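Relatório final do projeto: rimas em casa, um estudo sobre o rap feito em quartos de estudantes

Começámos este trabalho com uma pergunta simples: como é que alguém da nossa idade passa de ouvir hip-hop nos auscultadores a escrever e gravar uma faixa inteira? Eu e a Elis Gwilliam ouvimos rap desde o básico, por isso escolher o tema foi a parte fácil. Difícil foi decidir o que deixar de fora!

O corpus ficou fechado em 69 letras de quatro artistas que publicam por conta própria: Toma, Negash, Windura e o duo Pikville. Transcrevemos tudo à mão (os serviços de legendas automáticas estragam o calão quase por completo) e marcámos três coisas em cada letra: rimas finais, rimas internas e mudanças de cadência.

O resultado que mais nos entusiasmou apareceu nas rimas internas. Negash mete-as em quase todos os versos, às vezes quatro seguidas, e consegue que a frase continue a soar a conversa. Windura faz o contrário – deixa o verso respirar e guarda a rima forte para o fim do refrão.

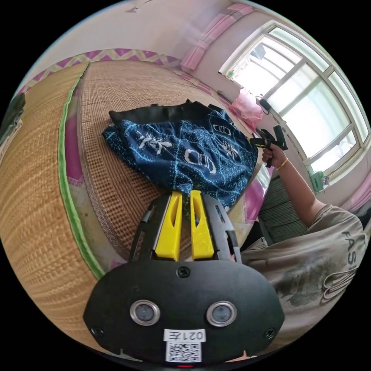 Quanto ao andamento, a maior parte das faixas anda pelos 88 batimentos por minuto, um tempo confortável para quem conta histórias. O duo Pikville foge à regra e grava uma das músicas a 180, com a voz a entrar a meio tempo. Ouvimo-la tantas vezes que a Elis já a sabe de cor, incluindo as respirações.

Na segunda fase escrevemos uma faixa nossa, com as técnicas que tínhamos anotado. O professor Nevzat Ateş leu sete versões da letra e riscou sem piedade tudo o que era enchimento. A primeira estrofe ficou com metade do tamanho e o dobro da força. O refrão ainda nos parece comprido, mas gostamos demasiado dele para o cortar.

Limitações: não entrevistámos os artistas e a análise da cadência foi feita de ouvido, o que deixa margem para discordâncias (tivemos várias entre nós). A gravação será apresentada à turma em dezembro, com a letra impressa para quem quiser acompanhar.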